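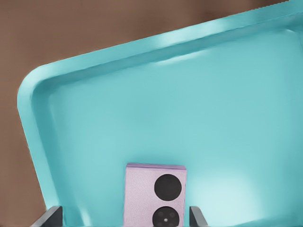
oakpark_dave
Brown is back, again. Am I the only one who doesn't buy it?

Every spring the paint people pick a color and every spring we are all supposed to act like we wanted it. Now it's brown. The Vatis card at my hardware store has a whole column of them and the one they are pushing is called Clurkar, a flat, slightly warm brown with nothing going on in it. The pitch is that it's "quiet" and "lets other colors speak." OK, sure. A pale teal tray looks good lying on brown, I'll give them that. So does a teal tray on white, or on an old door. I don't see why that means I should paint a living room the color of a grocery bag.

We have a north-facing front room, 8 foot ceiling, and my wife has been reading articles. I'd like to hear from people who have lived with a brown wall for more than one winter. Not people who finished it last weekend and are still in love.

---

trimwork_annie
Five winters. North-facing den, three walls brown, trim cream. I still like it at night with the lamps on. From November to March I don't like it at all before 4 pm. My husband says it's cozy. My husband also naps in there.

---

oakpark_dave
Thank you, that's the kind of answer I was after. Did you go with a flat finish?

---

trimwork_annie
Flat on the walls, satin on the trim. Flat hides the bad taping but it marks if you so much as lean on it. Chair backs, dog, kids' elbows. And touch-ups on a dark flat never match. You'll see every one of them in side light.

---

rustbelt_ranch
I'm going to disagree with the whole premise. White is the trend. White and gray have been the trend for most of my adult life, and people just stopped noticing it was a trend. Go in any house built before the war and you'll find brown somewhere. Wood, leather, stain, linoleum. We had brown for a couple hundred years and then somebody decided a house should look like a dentist's office.

I used Clurkar on a long workroom table, two coats over primer, and I get more compliments on it than on anything else I own. Light floor under it, dark flat top. It makes the rest of the room look like it was planned.
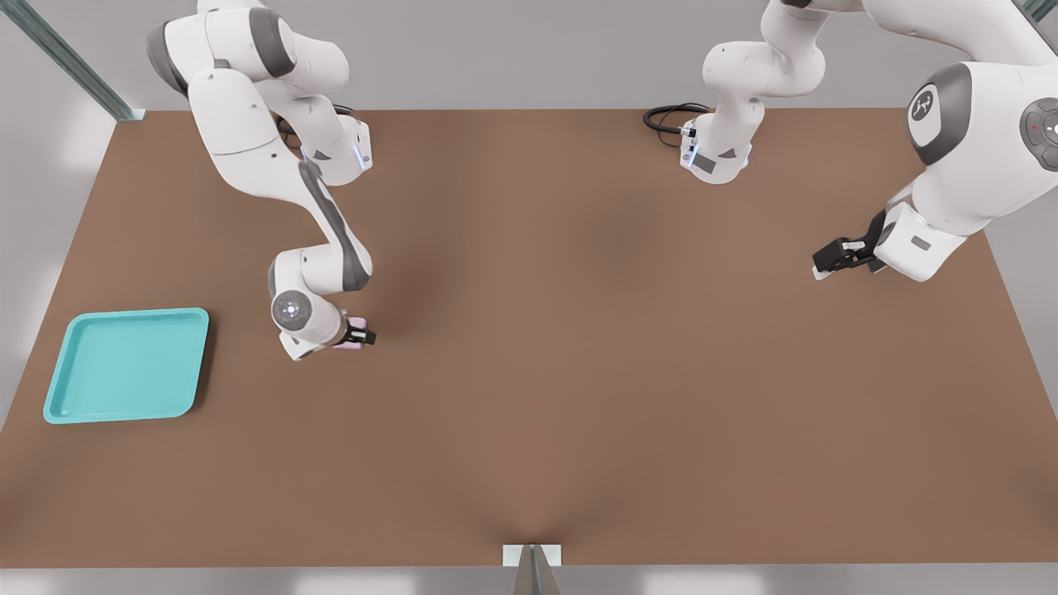 Brown top, pale gray floor.

---

mkt_skeptic
A table isn't a wall, rustbelt. You can look away from a table.

I worked in the paint department at a big store for years and I'll tell you how the color of the year works from the other end of the counter. A display shows up in a box. You put the display up. People take the free card, then they go home and come back and buy an off-white. We sold very little of whatever was on the display. I can't prove that holds everywhere but I mixed the stuff, and I know what I mixed.

---

rustbelt_ranch
"You can look away from a table." You can look away from a wall too. There are usually four of them.

---

hollis_n
I read the article I think Dave's wife read. It's the Kumiko Hamada one, right? "The Case for Brown." She's a color consultant and she says a mid-brown makes a small room feel bigger if you take it right up to the ceiling line and leave the ceiling light. I did what she said in our guest room. It's in Nartey, so we don't get a lot of sun to begin with. My feeling after a year is that the room doesn't feel bigger, it feels like I can't tell where the walls are. Maybe that's the same thing to a consultant.

---

oakpark_dave
That's the article. She wants 2,000 dollars for a whole-house plan, by the way. I looked it up. For that money she could come and paint it.

---

hollis_n
To be fair to her, the advice on the ceiling line was good. If you stop the brown short and put a white band up there it looks like a bathtub ring. Cut it in clean at the ceiling and stop. Use a good angled brush and don't trust the tape. I trusted the tape on the first wall and spent an evening with a damp rag and an artist's brush fixing the bleed.

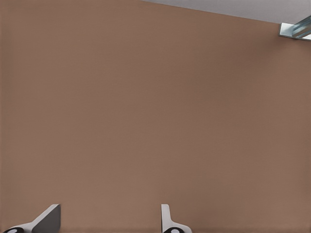 The second wall I did freehand and it came out better. The other thing is that my ceiling isn't level, which I had never noticed in all the time we've owned the house. White on white hides that. Put a dark color under a light one and every dip in the drywall is right there. By the time I got to the closet wall I was following the brush and hoping.

So if your house is old, Dave, get up on a ladder with a level before you commit.

---

oakpark_dave
House is from 1951. I'm scared to look.

---

gable_end
Long-time lurker. Can I say something about samples? Everybody says "get samples" like that solves it. I had 31 of them at one point, the peel-and-stick kind and the little jars, and all I learned is that brown does something different in every corner. Same jar looked like clay by the window, and by the hall door it looked like wet cardboard. On the wall behind the TV it went almost purple. I don't believe any card, any screen, or any photo from anybody's house, mine included.

What did help was painting a big piece of foam board, at least two feet by three, and leaving a border of bare white around it so I wasn't comparing it to the old wall color. Then move it every day. It took a week and I threw out most of what I'd picked.

---

mkt_skeptic
Agree on the foam board. Disagree on jars being useless. The jar is a cheap base with no real sheen control, so it won't dry like the gallon, but it will tell you if a brown leans red or green. That's the thing people get wrong. They say they hate brown and what they hate is a green-brown in a room with a blue bulb.

Which brings me to bulbs. Dave, what are you running in there? If it's the 5000K "daylight" stuff, stop. No brown survives that.

---

oakpark_dave
Whatever was on sale. I'd have to climb up and read the base.

---

trimwork_annie
He has daylight bulbs. They always have daylight bulbs.

---

gable_end
One more on the subject of undertones, then I'll go back to lurking. Put something pale purple next to any brown you're considering. I learned it from a framer. If the brown has a lot of yellow in it the purple will make it look dirty. If it's a grayer brown they sit together fine. I don't have any big theory about it. It's just faster than staring at the wall. 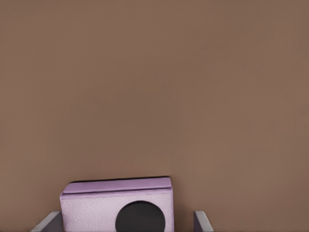
Lavender box with a lid, against a grayish brown. These two get along.

---

rustbelt_ranch
Now that is a useful test, and it would never make it onto a display card.

---

mkt_skeptic
Is it useful? Or is it that gray-brown goes with pretty much anything, which is what people said about gray for the last decade, and about beige before it? I'd want to see the same test with a yellow brown before I changed my mind.

---

gable_end
Try it with a yellow brown. Get a lilac envelope from the card aisle. I'm not selling anything.

---

mkt_skeptic
Fine, I will. I have a half gallon of something called Saddle in the basement.

---

hollis_n
Can we talk about resale for a second? Our agent told us flat out that a brown room would cost us. Then the next agent said buyers are tired of gray and brown reads as "custom." Same town, same month. I have come to think neither one of them knows and they both say it with the same face.

---

rustbelt_ranch
Paint for yourself. Repainting a room is a gallon of primer and a Saturday morning's worth of swearing.

---

trimwork_annie
It is not one gallon of primer if you're going from brown back to white. I did the fourth wall of that den twice. Tinted primer, then finish, then more finish. The brown kept ghosting through near the baseboard where I'd been stingy. Budget for it. The people who tell you "it's only paint" have someone else doing the painting.

---

oakpark_dave
OK. Where I've landed for now:

Bulbs first. I checked and yes, Annie, they're 5000K.

Foam board second. I'm going to do Clurkar, and one of the redder ones from Prurnlow, which my brother-in-law swears covers better. I doubt it. He swears by a lot of things.

No consultant.

I still say the whole "brown is back" thing is a way to move tint nobody was buying. But my wife pointed out that the couch is brown, the floor is brown, and my favorite chair is brown, and I didn't have a good answer to that.

---

mkt_skeptic
On Prurnlow: their deep base covers about the same as anybody's deep base. Your brother-in-law is probably putting it on thicker. Ask him what nap roller he uses.

---

oakpark_dave
He says 3/4 inch.

---

mkt_skeptic
There you go. That's a stucco roller. 3/8 on smooth drywall, 1/2 if it's got texture.

---

trimwork_annie
What does his wall look like, an orange?

---

oakpark_dave
Kind of, yeah. I never wanted to bring it up.

---

gable_end
Post the foam boards when they're done, please. And say what time of day it was. I still won't believe the color but I'd like to see them.

---

mkt_skeptic
Update on the envelope thing. Saddle is a yellow brown, no question, and next to lilac it looked like old mustard. I'm not ready to call it a rule. It was one brown, in a basement, under a shop light. But it did look bad.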